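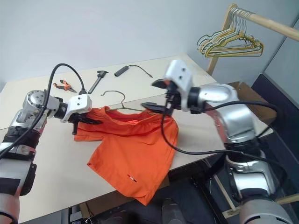 # Sirkitz, méthode d'apprentissage pour la mise sur cintre à deux bras : avis d'évaluation

## Objet de l'avis

Le présent avis porte sur Sirkitz, méthode d'apprentissage par imitation distribuée par Oltlow sous la forme d'un ensemble logiciel et d'un jeu de démonstrations. Elle est destinée aux cellules à deux bras munis de pinces à deux doigts. La tâche retenue pour l'évaluation est la mise sur cintre d'un t-shirt posé à plat sur une table, avec un cintre en fil métallique. Les essais ont été conduits en septembre sur le banc textile de l'atelier Plorkton.

## Principe de la méthode

Sirkitz découpe la tâche en phases apprises séparément : saisie du tissu à l'épaule, présentation du cintre, insertion par l'encolure, puis dépose sur le portant. Un module d'enchaînement décide du passage d'une phase à la suivante et peut revenir en arrière lorsque la saisie est jugée mauvaise. Les politiques de référence fournies avec l'ensemble, désignées ici sous le nom de Nwankwo, traitent au contraire la séquence d'un seul tenant.

Les deux approches ont été entraînées sur les mêmes 500 démonstrations téléopérées. Un second entraînement, porté à 1 000 démonstrations, a été réalisé pour Sirkitz seulement, faute de temps de calcul.

## Résultats

Sur une série de 21 essais par configuration, le vêtement étant replacé à la main avant chaque départ, l'écart le plus net concerne l'insertion. La référence Nwankwo engage volontiers le cintre trop tôt, alors que l'encolure n'est pas encore ouverte, et ne corrige pas. Sirkitz relâche, reprend le pli et recommence. Le comportement est lent, mais il aboutit le plus souvent.

Le passage à 1 000 démonstrations améliore peu l'insertion. Il réduit en revanche les hésitations lors de la saisie de l'épaule — point sur lequel la version de base reste perfectible.

Trois réserves doivent être signalées :

- la méthode tolère mal un col fortement froissé ; le bras chargé de l'épaule pince alors deux épaisseurs de tissu ;
- le crochet, fin et peu contrasté, est parfois mal localisé, en particulier sous un éclairage rasant ;
- le nombre de reprises est limité à 3 par phase et ce réglage n'est pas exposé dans l'interface, ce que nous regrettons.

## Installation et documentation

La mise en service n'a pas présenté de difficulté majeure. L'étalonnage relatif des deux bras est bien décrit, de même que le format des démonstrations. La documentation est plus pauvre sur le cheminement des câbles aux poignets, question pourtant sensible lorsque les deux pinces travaillent au-dessus du même vêtement. Les messages d'erreur du module d'enchaînement gagneraient à indiquer la phase en cause.

## Appréciation

Sirkitz constitue une base de travail sérieuse pour les équipes qui étudient la manipulation d'objets souples. Son intérêt tient à la reprise sur échec davantage qu'à la vitesse d'exécution. Nous la recommandons pour un usage de recherche ; un emploi en production nous paraît prématuré. Une évaluation sur des chemises boutonnées est prévue avec la prochaine version.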